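Should 16-year-olds vote in Gadirham?
Lovely Lagman and Brisa Ayala

We picked this topic because we're both 16 and argue about it constantly! Our survey went to 300 students, and the biggest surprise was how many wanted voting to be optional until 18.

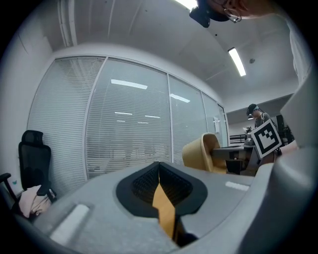 Brisa favours a two-year trial at council elections — I'd go straight to provincial ones. We loved reading the old debate transcripts, even the grumpy ones, and we'll present our results to the class in May.

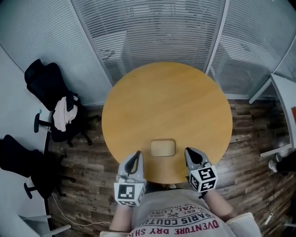
Figure 2. Round table with a beige container.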